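Notes from the Nomatbridge visit, typed up on the train so sorry for the mess.

Got there before 10, signed in, coffee. Went mainly to see what a pair of handheld grippers costs to own, not just to buy. Veloso quoted us 2000 per pair back in March. Cables included, spare finger pads not. Pads are 37 each and they go thru them faster than I'd budgeted for.

Then the booths. Small cabinet on a wooden tabletop, black curtains, lights overhead. Water bottle on the middle shelf, one gripper closed on it. Booth itself came to 285 in parts — cheapest line on the whole sheet. Curtains cost more than the cabinet, apparantly.

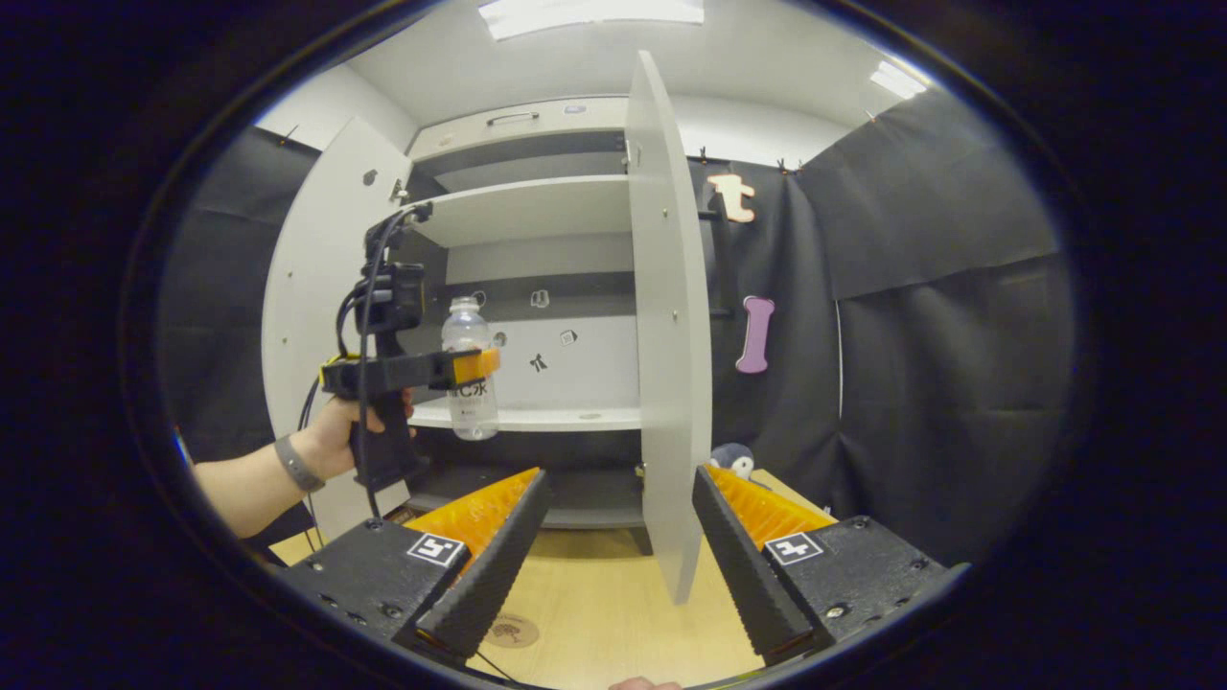 Matilde Seixas thought we were budgeting backwards: price the people hours first, then the pads and cables, and only after that decide how many pairs to order. She'd also ask Veloso for a swap deal on worn mounts, in writing, before signing anything.

Fair. Our draft has almost 400 for spares for the year, which looks thin now. Lead time is the other thing — Manolis Makris says order the second pair with the first or wait weeks.

To do: redo spares line, ask Gristano for a competing quote, measure our back room for two booths. Power outlets??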